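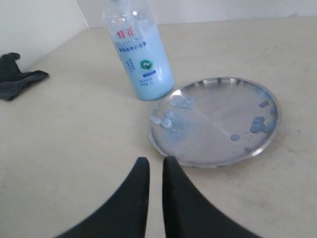

*Issued by the Jutitz Press Office, Irnorlow – February – For immediate release*

Jutitz will buy its first group of robot arms for kitchen and dishwashing work under an equipment plan approved this month. The plan covers 20 arms, the grippers fitted to them, and the spare parts needed for the first two years of use. The arms will be placed at the Irnorlow site, with a second group to be considered once the first budget period has closed.

Tabletop work with household goods was chosen as the basis for the purchase. A round stainless-steel plate, a bottle of light blue liquid and drops of blue gel are ordinary items, yet they place firm demands on a gripper and on the camera that guides it. Polished metal throws back light, and clear gel is hard to tell apart from the surface under it. Suppliers will be asked to show their equipment at work with goods of this type before any order is signed.

Georgiev, the engineering firm advising on the purchase, has prepared the technical requirements. These give particular weight to two-finger grippers, to the cost of replacement fingertips, and to cameras mounted close to the hand. A camera in that position gives a near view of the task, but a cloudy or see-through item held close to the lens can fill the view and leave only soft areas of color. Bidders must state how their system will respond in such cases, and whether a second camera is included in the quoted price.

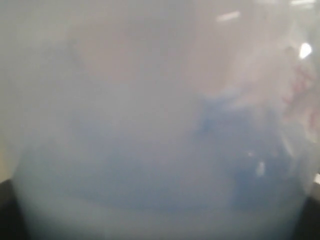 ## Budget and Schedule

Funds have been set aside in three parts: equipment, installation and upkeep. Upkeep will be paid from a separate line so that repairs do not reduce the number of arms purchased. Each arm is expected to run for about 1000 hours before its first full service – a figure bidders may improve upon but may not lower.

Delivery will take place in two stages. Brekach will prepare the floor space, power supply and safety barriers at Irnorlow ahead of the first stage. Staff training is included in the contract and must be completed before any arm enters daily use.

Bids must include a price list for spare parts, a written warranty and the name of a service contact who can respond within 96 hours. Requests for the full requirements should be sent to the Jutitz purchasing office, quoting reference 2072.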